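Course Handout 6: Good Practice for Hand-Held Gripper Recording in Washrooms and Fixture Rooms

Olmedo site, practical module. Revised 19/02/2026. Replaces the March version in full.

Read this before your first session in the fixture room. You will be asked about sections 2 and 4 before you pick up the grippers. The handout covers working rules only. Calibration of the grippers is in Handout 4, and the file naming scheme is on the inside cover of the Pornent workbook.

1. What the rules cover

The course follows three layers of rules. The first is the law and whatever general workplace safety rules apply to the building. The second is the published standards for robots and for collaborative work, which you met in the first lectures. The third is the Irar code, our own house code for recording with hand-held grippers.

Published robot standards are mostly written for machines that move under their own power. A hand-held gripper moves because your arm moves. Many clauses on speed, force and stopping distance therefore do not apply while you are recording. They do apply later, when the same task is played on a powered arm. The Irar code asks you to record as if the powered arm were going to copy you exactly, including your mistakes.

If two layers disagree, follow the stricter one and write it in the session log. Do not settle it among yourselves during a session.

Terms used in this handout:

Operator: the person holding the grippers.
Second person: the person who watches the operator, the cables and the floor. The second person does not hold grippers.
Station: one fixture and the floor in front of it.
Take: one recording, from the start signal to the stop signal.
Marker: the square black-and-white pattern used for tracking position.

2. Before the session

2.1 Check the floor first. Look for water, loose packaging, tools and cable. Anything the operator could step on in a half turn has to be moved or taped down. Operators look at their hands during a take and do not look at their feet.

2.2 Decide which fixture is the working station and which are only neighbors. Write this on the log sheet. Where fixtures stand close together, the operator's elbows will pass over the next one, so lids and loose parts on the neighbors must be in a stable position too.

2.3 Find out whether any fixture is powered. A smart toilet may open, close, flush or spray without being touched, depending on the model and its settings. Treat an indicator light as a sign that the unit has power. Switch off automatic functions at the panel or at the supply if they are not part of the task. If they are part of the task, the second person must know what the unit will do and when.

2.4 Wipe the markers and the finger pads with a dry cloth. A smear on a marker can ruin a take in a way you will not notice until playback.

2.5 Confirm both grippers are on and tracking. Open and close each one fully, twice. Then hold both still at working height until the tracking reading settles.

2.6 Route the cables from the handheld unit along your body. Leave enough slack for a full reach with both arms. Too much slack catches on lids and seat hinges, which is the most common fault in our logs from this room.

2.7 Cleaning products. Read the label on every bottle before it goes near the station. Never mix products. Acid bowl cleaners and bleach must not be out at the same time, even with the caps on. For practice takes the course uses plain water in a marked spray bottle.

3. Setting out the station

Keep the items for the task within reach of the grippers but out of the approach path. The approach path is the strip of floor and air between the operator and the working fixture. Nothing is stored in it.

A low surface beside the fixture is fine for cloths, bottles and small parts. It must not rock when pressed with a gripper. Cardboard is allowed as a covering, provided it stays dry and lies flat. Replace it if the edge starts to curl.

Personal items belong on the shelf by the door. Bags and lanyards have straps and loops, and a strap hanging over an edge is easy to catch with a finger pad. They also turn up in the recording, which means more work for the people who review it. If a bag or lanyard is found at the station before a take, move it. If it is noticed during a take, finish or stop as section 5 says, and note it.

In the fixture room, the usual working position is standing square to the fixture, one gripper in each hand, with the lid already up:
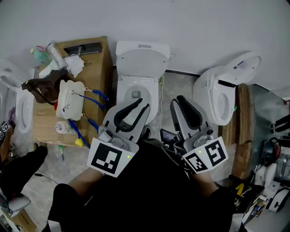 4. During a take

4.1 Start from the rest position. Both grippers are open, in front of the body and above the rim of the bowl. Hold still for a slow count of two before you move. The still period gives the reviewer a clean start point.

4.2 Keep the markers facing up and in view. If you need to turn a wrist so far that a marker is hidden, do it slowly and bring it back by the same path. A take where both markers are hidden together is rejected.

4.3 Move at the pace of a careful person doing the job. Fast takes look smooth but cannot be copied well. Slow takes with many small pauses are just as hard to use.

4.4 Touch only what the task needs. Do not steady yourself on the tank, the seat or the wall. If you lose your balance, step back and end the take.

4.5 Lids and seats. Grip at the edge, near the middle of the front. Lift through the full arc and keep hold until the lid rests by itself. Never let it drop for the last part. Many lids have slow-close hinges, and forcing one down breaks the damper. On a powered lid, do not move it by hand or by gripper unless the task sheet says that you may.

4.6 Keep the fingers out of the drain opening. Nothing in this module requires it. A pad that comes off in the trap means the end of the session.

4.7 Clean and dirty. Pads that have touched the inside of a bowl are treated as dirty until they have been cleaned and dried. They must not touch bottles, wipes packages, handles or clothing. If the task uses both hands, name one gripper dirty and the other clean before you start, and write down which.

4.8 The second person stands to one side, outside the reach of both arms, and keeps to that side for the whole take. Talk only to give a warning or a stop. Everyday talk is picked up by the recorder and has to be cut.

4.9 No one else walks behind the operator. The operator may step back at any time without looking.

5. Stopping

Anyone in the room may call a stop. The word is "stop," said once and clearly. The operator opens both grippers, lowers what is being held if it can be lowered safely, and steps back. A take that was stopped is kept and marked. Do not delete it.

Stop at once if:

a cable pulls tight or catches
a fixture moves, flushes or closes when it was not expected to
liquid reaches the gripper body or the handheld unit
a person enters the approach path
the operator feels pain, numbness or strong fatigue in the arms or hands

Stop at the end of the current movement if:

tracking is lost on one side
an item falls on the floor
an object that is not on the task sheet is found within reach

After a stop, the second person decides when work begins again. The operator does not restart on his or her own, even if the cause looks small.

6. Limits on time and load

The session target for this module is 100 takes per pair of students, spread over as many sessions as you need. One group last year recorded 114, and fourteen of those had to be thrown out for hidden markers late in the day. You get no credit for going past the target.

Change roles after every ten takes. Rest the grippers on the stand during the change. Holding them with the arms out in front is tiring well before it feels tiring, and wrist angle is the first thing to go.

Do not lift anything heavier than a full spray bottle with the grippers. Seats, tank lids and tools are moved by hand, with the grippers put down first. Power tools are not used while a pair is recording.

7. Privacy and consent

The recording shows more than the task. It may show other people's arms, legs, shoes and belongings, along with screens and labels. Everyone in the room signs the consent sheet before the first take. A person who has not signed waits outside.

Only fixtures in the training room are used. Recording in a washroom that is open to the public or to staff is not permitted under the Irar code, even when it is empty. The Coststead building has a second training room under the same rule, and its key is signed out at the desk.

Do not copy takes to your own phone or laptop. Upload from the room, check that the upload finished, then clear the handheld unit.

8. After the session

Clean the pads with the approved wipes and let them dry open. Wipe the gripper bodies with a cloth that is damp at most. Put lids down on unpowered fixtures. Return powered units to standby using their own panel. Coil the cables loosely and hang them up. Pick up pens, caps and scraps from the floor and empty the bin.

Fill in the log sheet before you leave. It needs the station, the state of each neighboring fixture, the number of takes kept and stopped, the reason for each stop, and anything that was in reach but not on the task sheet. Short entries are fine. "Cable caught on hinge, take 31" is a good entry. "Some problems with cable" is not, and will be sent back.

9. Reading for next time

Handout 4, the part on marker placement, again.
Pornent workbook, chapter on playback review, with the two worked logs at the end.
The Irar code, clauses on shared spaces. Bring a printed copy, since screens are not allowed at the station.

Written task: take one stopped take from your own log and write half a page on which rule applied, who called the stop, and what the powered arm would have done if the take had been played back without review. Hand it in at the Olmedo desk before your next session.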